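Ticket: Toolbox station keeps dropping out before open day
Product: Vomo demo cell
Status: Waiting on customer
Opened by: Lụa Đặng

Hi Bivow folks! We've got visitors coming Wednesday and station 4 is driving me a little nuts. The job is simple enough (open the cabinet, get the toolbox, hand it over) and it ran fine all last week. Now the arm reaches the shelf and stops with a "grasp not confirmed" message, mostly on the first try after a restart. I've swapped the cable, rerun the homing routine and put the old config back – no change.

Babar Bangash asked me for the hand version of the same task, door all the way open, so here you go.

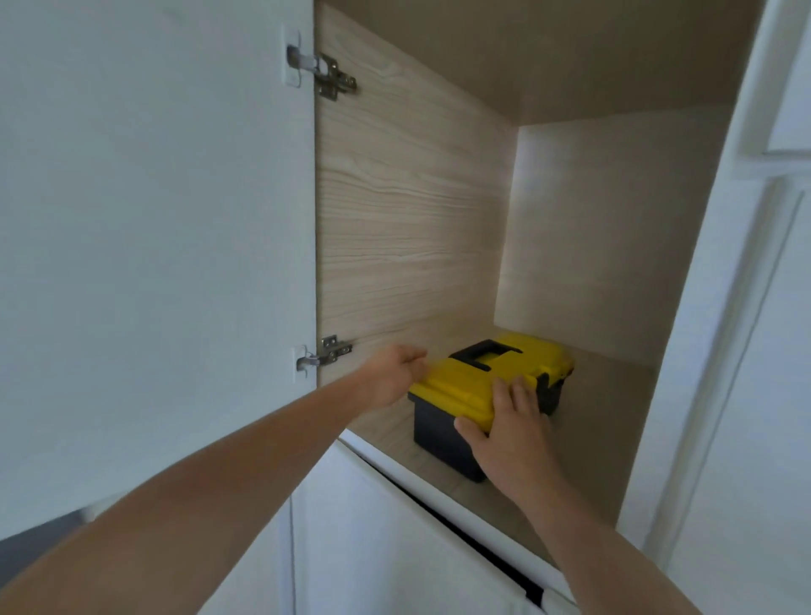 Station 4 by hand: both hands at the yellow lid, one on each side of the handle.

Update from me, after lunch: Babar thinks the wrist camera is picking the wrong grasp point on the black handle, so I turned the lights over the cabinet down a notch and set the grip timeout to 3,000 ms. Out of 13 tries we got 11 good ones. Better! Still not something I want to run in front of a room full of parents and kids, though.

Two questions. Can I lock the grasp point to the lid for the demo and skip the handle completely? And does the timeout reset when Phúc Mai power-cycles the cell at night? He says no, the log says maybe – I've attached it.

I'm at the Zondilgate bench until 4 if somebody wants to call.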